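第7章　つかんだあとの世界　把持計画と状態推定のソフトウェア

箱から瓶を一本取り出す。この一文を仕様書に書いた人は、たいてい仕様書を書くだけで帰宅する。残された側は、この一文が二十ほどの小さな問いに割れていく様子を、夜遅くまで見守ることになる。瓶はどこにあるのか。どちらが上なのか。上とはどちらのことか。指は箱の縁に当たらずに入れるのか。入れたとして、出てこられるのか。

前章までで、読者は関節角から手先の位置を求め、カメラの座標をロボットの座標に移し、目標までの軌道を引けるようになった。少なくとも演習問題の上ではそうである。演習問題のなかの物体は直方体で、机の中央に一つだけ置かれ、影を落とさず、誰にも触られない。本章から先では、この親切な机に別れを告げる。

本章で扱うのは、指を閉じる直前から、持ち上げて安定するまでのわずかな時間である。人間なら数えもしない長さだが、ソフトウェアの側から見ると、ここには仕事がぎっしり詰まっている。知覚は物体の姿勢を更新し、計画器は把持の候補を並べ替え、制御器は指の力を決め、監視役は全員の言い分を聞いて、続行か中止かを言い渡す。四者の意見がそろうことはまれで、そろったときは通信が止まっていないか疑ったほうがよい。

7.1　きれいな机という前提

把持の教科書は長いあいだ、物体の形状が既知であることから話を始めてきた。形状が分かれば接触点が決まり、接触点が決まれば摩擦円錐が描け、摩擦円錐が描ければ著者は満足して次の節に進める。本書の初版もそうだった。初版の図には影一つなく、それを読んで実装した学生から届いた便りは、どれも影のことばかり書いてあった。

改訂にあたって共著者のFolke Fagerlundが最初に求めたのは、章の冒頭に数式を置かないことだった。彼はCasitthorpeの実習室で把持のソフトウェアを教えており、数式から入った受講生ほど、箱の壁に指をぶつけるまでの時間が短いという。理由について彼は説を持っているが、ここでは控える。長いからである。

代わりに、段ボール箱の中での把持をしばらく眺めてほしい。二本の平行リンク指が瓶をはさみ、その隣にはふわふわした青いものがあり、右からは別のグリッパーが入ってくる。認識器にとって都合の悪い材料は、棚ごと買いそろえなくても箱一つの周辺で間に合う。 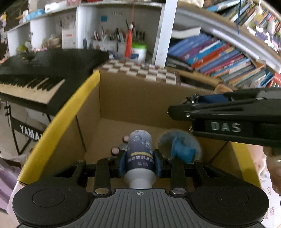
図7.1　箱の中での平行リンク指による把持。白いキャップの端がグリッパーの基部側を向いている。

この図をもとに、把持計画器に渡す情報を書き出してみよう。最初に欲しくなるのは瓶の姿勢だが、ここに早速罠がある。瓶の長軸は、指と指のあいだにまっすぐ立っている。円筒を当てはめる推定器なら、おそらく軸の向きには自信を持つ。困るのは、軸のどちらの端がキャップなのかという点で、円筒モデルはこの問いに興味を示さない。図ではキャップが手前、すなわち基部の側にある。次の工程が「キャップを上にして置く」だった場合、軸だけを正しく推定した計画器は、二回に一回の割合で胸を張って間違える。

ラベルを使えばよい、と考えるのは自然である。白い文字が縦に並び、黄色い線も入っているのだから、向きを知る手がかりには事欠かない。ただしラベルの一部は指の陰になりうる。物体を最もよく見たい瞬間に、物体を最もよく隠すのが自分の指であるという事情は、この分野に入って最初に覚える皮肉であり、最後まで解消されない皮肉でもある。7.4節では、隠れる前の観測を捨てずに持ち越す方法を扱う。

次に、やわらかいもの。瓶のすぐ隣にある丸い毛足の物体は、どこまでが物体なのかという問いを計画器に突きつける。毛先までを障害物とみなせば、指の通り道は狭くなる。毛は押せば曲がるとみなせば通り道は広がるが、その奥にある硬い部分の位置を誰かが知っていなければならない。距離画像はこの種の表面をうまく測れないことがあり、測れなかった画素は「何もない」と区別のつかない値で返ってくる場合がある。測れなかったことと、何もないことを同じ値で表すという設計は、世界中で独立に何度も発明されている。自分で書くときは、どうか発明しないでほしい。

7.2　指の届く場所、届いてはいけない場所

箱の内壁と縁は、衝突検査のうえで別々に扱うのが無難である。段ボールの壁は面として推定しやすいが、縁は細く、しかも図のように曲がっていることがある。点群を間引く処理は、細いものから順に消していく。設定ファイルのなかで間引きの粗さを決めた人と、縁にぶつかった指を交換する人が同じであれば、この問題は比較的早く解決する。

本書の付属ソフトウェアStorkierでは、衝突物を三つの扱いに分けている。触れてはならないもの、触れてもよいが押してはならないもの、押してもよいもの、である。初期値はすべて「触れてはならない」になっている。この初期値のまま混み合った箱に向かわせると、計画器は解なしと答え、腕は動かない。受講生はこれを故障として報告してくる。故障ではなく慎重さなのだが、外から見た両者はまことによく似ている。

難しいのは、箱の中にいるのが自分だけとは限らないことである。右から入る二つめのグリッパーは手で保持されており、左奥には指先も見えている。計画を立てた時点では空いていた場所が、動き出した時点で空いているという保証はどこにもない。Storkierの計画器はこのため、経路を一度に確定せず、短い区間ごとに検査し直す。区間を短くすれば安全になるが、腕は考えごとをする人のように立ち止まってばかりになる。長くすれば滑らかに動き、ときどき滑らかにぶつかる。この値の決め方に定理はない。7.5節に、定理のように見える経験則を一つ載せた。

なお、部屋の奥のことも忘れてはならない。棚の本、盤面の市松模様、黒と白の鍵盤は、人間にとっては背景である。しかし特徴点検出器は、くっきりした角や縞に目がない。放っておくと、動いている瓶より動かない盤面のほうに熱心に張りついて、立派な追跡結果を出してくる。カメラの自己位置を求めたいのなら結構なことだが、瓶を追いたいときには困る。背景の特徴と対象の特徴は、同じ列に並ばせないこと。

7.3　力を決める前に

指先の青いゴムは、制御の側から見るとありがたい部品である。多少ずれた位置で閉じても、いくらかは受け止めてくれる。そして、ありがたい部品の例にもれず、上流の誤差を隠す。

Gaderbyの現場で使われていた把持プログラムが、この好例になる。そこでは指を閉じる量が定数で書かれており、値は50、単位は書かれていなかった。書いた本人の記憶によれば割合であり、引き継いだ人の理解では力であった。プログラムはその両方の解釈のもとで、数か月間動いた。七月に指先のパッドを薄いものに替えたところ、どちらの解釈でも動かなくなった。動作記録に残っていた把持は2971回で、そのすべてに「成功」の印が付いていた。成功の判定が「指令を送り終えたこと」だったためである。

記録を調べたAjayiの保守班は、判定を書き直すところから手を付けた。指の開きが指令どおりに閉じきったなら、おそらく何も持っていない。途中で止まったなら、何かを持っているか、何かに引っかかっている。どちらであるかは、開きだけを見ても分からない。そこで持ち上げの途中にもう一度画像を取り、物体が指と一緒に動いているかを確かめる。書いてしまえば当たり前の手順で、コードにして一画面に収まる。読者の手元のプログラムにこれが入っているかどうか、先を読む前に確かめておくとよい。ここで待っている。

本章の残りは、次の順で進む。7.4節で遮蔽を含む姿勢推定、7.5節で経路の再検査、7.6節で接触後の力制御、7.7節で中止の判断を扱う。中止を最後に回したのは執筆の都合であって、重要さの順ではない。急ぐ読者は7.7節から読んでも差し支えない。急いでいない読者にも、実はそれを勧めたい。

準備作業

Storkierの作業環境を開き、第7章の設定を読み込んでおくこと。第6章の演習で衝突検査を無効にした読者は、有効に戻しておくこと。無効にした覚えのない読者も、設定を確認すること。

手元に箱を一つ用意し、形の異なる物を3個入れる。うち一つは縁の輪郭がはっきりしないものを選ぶ。カメラの位置を変えて2回撮影し、距離値の欠けた画素がそれぞれどこに現れるかを紙に写し取っておく。この紙は7.4節で使うので、箱の底に敷かないように。

本章の設定ファイルは2021年11月3日の版にもとづく。それより古い版では、指の開きの符号が逆になっている。閉じよと命じて開くようであれば、読者の理解ではなく、まず版を疑ってほしい。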